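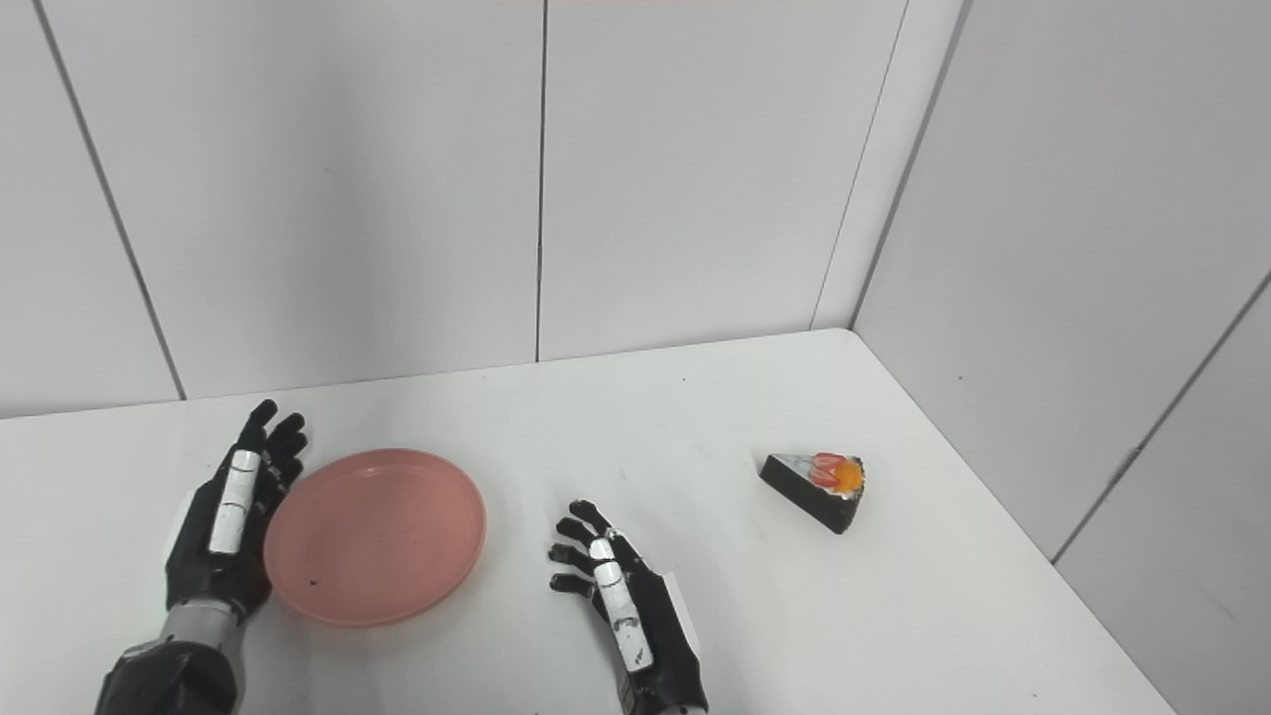
A Small Table for Pretend Cake: A Talk with Keabetswe Masilela

When Keabetswe Masilela began to rent out play sets for children, she thought the cakes would be the difficult part. Parents ask about the cakes first. They want to know if the slices stay together and if the icing can be chewed. "But the cake is easy," she told me when we spoke by telephone. "You buy a good one and it lives for years. The plate is what I have changed many times."

Her service is called Canier, and it lends boxes of toy food to families and to small nurseries. A box stays with the customer for one month and then it comes back to be washed, checked and sent to the next address. At the moment she has 200 boxes, and 61 of them are tea party sets, with toy cake and plates for serving it.

I asked why the plate gave so much trouble. She said the first plates were very pretty and almost flat, and the children did not like them. "A child of three carries a plate like this," she said, and I understood that she was tilting her hand on the other side of the line. "The slice goes on the floor, and the party is finished. Now I want a rim. It must be round, it must have a rim, and it must be wide enough that the child can miss the middle a little."

The color was a longer discussion. She tried yellow, then a dark green which looked elegant in the catalog and sad on the table. She chose pink in November, after a nursery customer wrote to her that the children were fighting over the only pink plate in the box. "So I made all of them pink, and they stopped fighting about the plate. They fight about the cake now."

We talked then about the table, because she has strong opinions on it. Many parents buy a small play table with a printed top – a road, a farm, letters of the alphabet. Masilela prefers a plain white one. 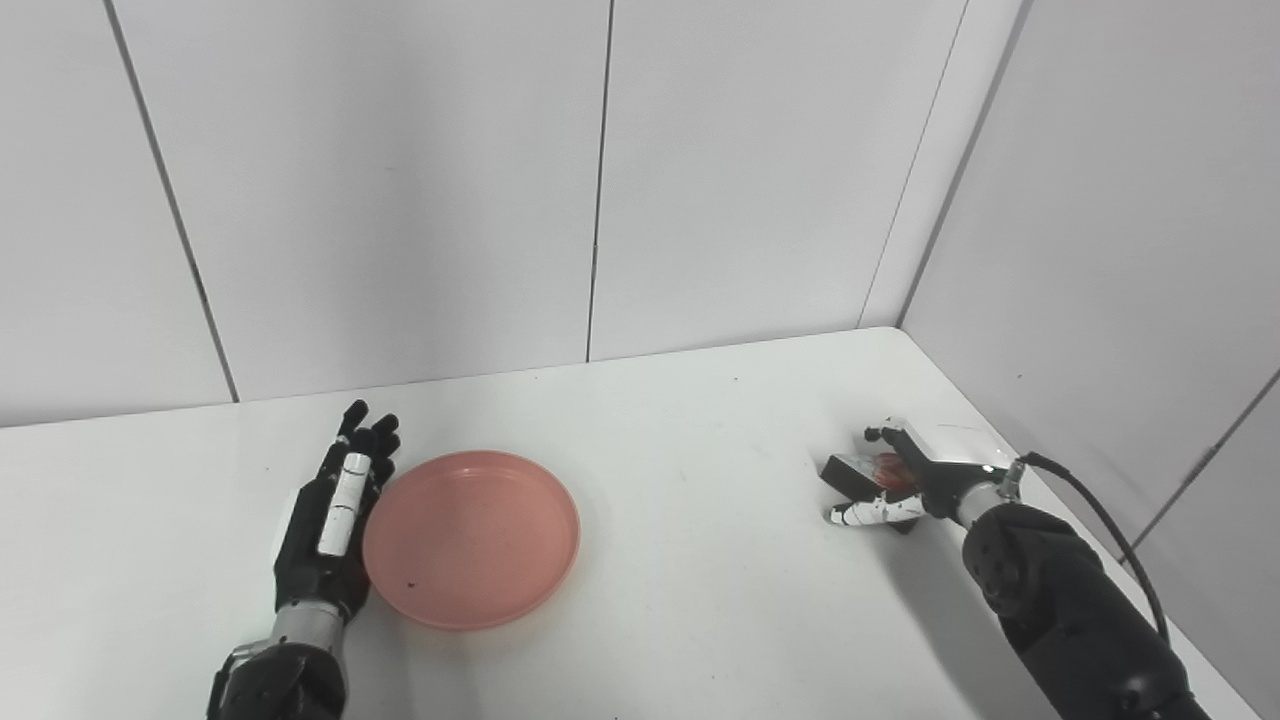
"On white you see what you have," she said. "You see the plate, you see the slice, and you also see every crumb and every dot of dirt. Some people do not like this. I like it very much, because then I clean." A pink plate is less strict with its owner than a white table, in her opinion, but a small dark speck is still easy to find on it, and she asks her customers to look before they send the box back.

The washing she does herself, in the evening, with warm water and ordinary dish soap. She does not use the dishwasher for plastic plates, as she lost a full set this way in her first year. The toy cake she wipes with a cloth and leaves on a towel until the morning.

A slice shaped like a wedge is the best one to learn with, she believes. The child sees that it has a point, and after some days begins to turn the point toward the guest. "I did not teach this to my son. He looked at how we do it on Sundays."

I wanted to know also what she advises to a parent who has very little space. Her answer was short: one plate, one slice, a table in the corner. Two walls behind the table stop things from falling, and the child feels that the corner is a room of its own. She sees no need for a toy kitchen before the age of four.

Last year the service sent out 104 tea party orders, and she would like to add a set with bread and fruit when she finds a loaf that pleases her. The last sample was too light. "It felt like a sponge for the bath," she said, and she sent it back the same week.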